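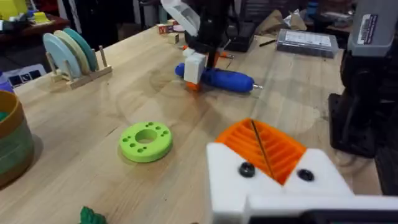
Sudard Long Table and Matching Desk

Reviewed by Genowefa Zalewska, Aug 14, 2021

I did not want to like the Sudard, mostly on account of the brochure. It promises a surface that "welcomes work," and it costs 700 dollars before you add the desk. For that money I expect a table to put up with work and keep quiet about it.

We ordered the long table and the smaller desk together. They took 23 days to arrive, in flat boxes that were much heavier than the website led me to think. Roman Pawłowska and I put both together in an afternoon. The instructions are drawings only, and the drawing for step four shows the leg plate upside down. We did it their way, took it apart again and did it our way. The bolts are decent, but the little wrench that comes in the bag is junk and rounded off before the second leg was tight. Use your own.

Now the top. The color is nice, I'll admit that. It's a light wood with grain you can see from across the room, and it makes everything dropped on it easy to find, small screwdrivers and pencils included. Dark pens show up especially well. My old bench was stained nearly black and I lost a drill bit on it every week.

The finish is where I have doubts. Sudard says the surface is sealed and shrugs off drinks. Well, there are faint rings on ours. You have to get down low to see them and they don't bother me much, but "shrugs off" is a big claim for something that marks at all. I wrote to the company and got a reply suggesting their own wax, sold separately. I have not bought the wax.

Dents are less of a worry. It gets storage cases, hand tools and even toy blocks set down on it, and I haven't found a bad gouge yet. I would still put something under a vise.

The desk is the better buy of the two. Same light top, black legs, and enough depth for a big monitor if you get the monitor up and back out of the way. A laptop goes in front and you still have room for a cup.
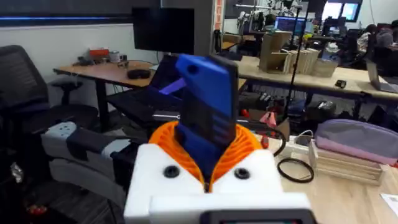
Desk at left with the monitor and laptop, long table across to the right.

What the desk lacks is any plan for cables. There's no tray, no grommet, no clip. A power strip on the side is up to you, and so is hiding it. The Tomaszewski desk I used before this one had an ugly plastic channel along the back, and I miss it.

There is a 10-year guarantee, which sounds generous until you read that it covers the frame and leaves out the top. Legs on a table like this were never going to be the trouble.

Would I buy it again? The desk, yes. The long table only on sale, and with a coat of somebody else's wax on it before the first coffee. It doesn't wobble, even when Roman leans on the end of it to read his mail, and that counts for something - but I've had steady tables for a lot less.

Desk: four stars. Long table: three.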